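Lurkden 2 is out, and it finally knows which hole it wants

Nov 11, 2025

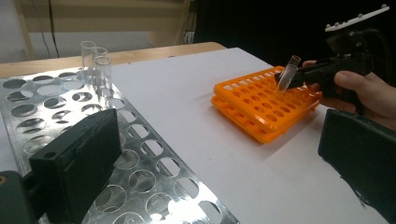
Haruna Lab / Perception and Planning Team

So we shipped it! Lurkden 2 went up on our internal package server this morning, and if you work on anything in the building that picks things up and puts them down, you can pull it today. I've been living inside this release since early October, so forgive me if I get a bit carried away.

Quick catch-up for people who don't sit near us. Lurkden is the bit of software between the camera and the motion planner. It looks at what's on the table, works out where the targets are, and hands the planner a pose to aim for. The old version was fine with boxes and cups. Give it a test tube and a rack, though, and it got very confident about very wrong things. Clear glass is miserable for depth sensing (half the tube just isn't there, as far as the sensor is concerned), and a shiny metal rack full of holes throws back so much glare that our old detector would happily call a bright reflection a rim.

Effie Tennant rewrote that whole part. Her version mostly gives up on depth for the glass and follows the outline of the tube across several views, then fits an axis to it. The payoff is tilt. A tube is hardly ever straight up and down in the jaws when you carry it over to an orange rack, and version 1 assumed it was, every single time. Now the tilt goes straight to the planner, which can straighten the tube out on the way down instead of finding out at the rim.

The other big change is how we treat racks. We used to detect every hole on its own, which meant the answer jittered from one image to the next, and a rack sitting on top of another rack was a disaster because we'd pick up holes from the lower one. Omolara Yusuf had the idea of fitting the whole grid at once and keeping only the holes that agree with the top plane. It sounds so obvious now! It took her four tries to get it stable on the metal rack, where the holes aren't all the same size, and I think she'd like everyone to know about the three that didn't work.

On our bench set, the share of placements where the chosen hole was the right one is up, and the time to get a target pose has dropped from almost six seconds to two. I'm more excited about the second number than I probably should be, but if you've ever stood there waiting for a planner to wake up, you'll get it.

A few things to know before you upgrade. The config format changed, so your old rack files won't load. There's a converter in the tools folder and it handles everything except custom hole spacing, which you'll have to type in again by hand (sorry). Cesov, our replay viewer, needs to be updated at the same time or the tube axis shows up pointing backwards. I lost an afternoon to that one. And if you're still on the old Vistau calibration, please redo it first. The new grid fit is a lot pickier about camera offset and it'll refuse to return a pose if things don't line up.

Still on the list: tubes with liquid in them, which bend the background around in ways our outline tracker hates, and tubes standing so close together that their edges run into each other. Effie has a branch for the second one that kind of works. Don't use it yet.

Omolara and I are doing a walkthrough in the small meeting room at 5, with a live replay and probably some bugs. If you can't make it, the release notes are in the repo next to the converter, and bug reports go in the Lurkden tracker. Please attach your rack file when you send one in!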